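Sorting and Assembly Associate, Push-Button Line
Adstead, Building 7
Full time, day shift

Lamier is hiring sorting and assembly associates for the control parts department at our Adstead plant. We supply industrial push-button switches to panel builders and repair shops. The job is sorting, checking and packing those switches at the belt. You do not need factory experience. Training is paid from the first hour.

What the job is

Switches come down the belt mixed by color. Each one is a round cap mounted on a contact block. You pick out the color called for on the work order, look it over, and place it in the correct tray. Red, green and yellow caps make up most of what we ship. Other colors come through on special orders.

While you have a switch in your hand, you check three things. The cap should be seated straight. The block should be locked to it with no play. The button should travel all the way down and come back up when pressed. Anything that fails goes to the reject bin with a tag. You do not repair rejects at the belt.

A standard carton holds 170 switches. At the end of each carton you fill out a count slip, sign it and move the carton to the cart. Full cartons weigh under 25 pounds.

Associates also spend part of each week on kitting for the Tarnent account. Kits are packed at a separate bench from printed lists.

Hours and pay

The shift starts at 7 a.m. and ends at 3:30 p.m. with an unpaid half hour for lunch and two paid breaks. Starting pay for a full two-week period is $1,244 before taxes, going up after the first review. Overtime is offered in May and again before the year-end inventory. It is not required.

Where you will work

The belt is at sitting height and office chairs are provided. You may stand if you prefer. You will reach forward across the belt through most of the shift, so please think about whether your shoulders and back are up to it. 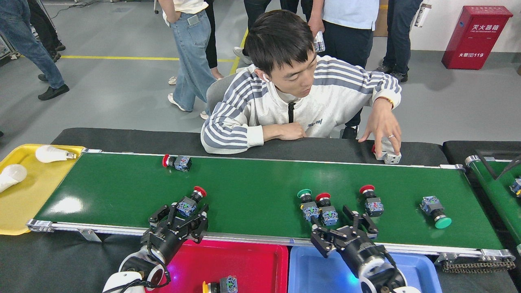 The small parts are easy to handle but the ones lying on their sides take longer than you'd think, says Silvia Štefanec, and she tells new people to turn every block upright before checking the cap. Her other advice is to go slowly for the first two weeks, as speed comes without trying for it.

What we ask for

Able to tell red, green and yellow apart reliably (there is a short color test at the interview)
Good grip and finger control in both hands
Able to read a work order in English and write clear numbers
On time and present for scheduled shifts
Closed shoes

We have 8 openings. Two are set aside for people returning to work after a long break, and those start on a shorter shift for the first month.

How to apply

Fill out the form at the front desk on Lachance Road or ask for one to be mailed to you. The desk is open from 8 a.m. to 4 p.m. Write "push-button line" at the top of the form. Interviews last half an hour and include a visit to the belt. Everyone who applies will get an answer by mail or phone.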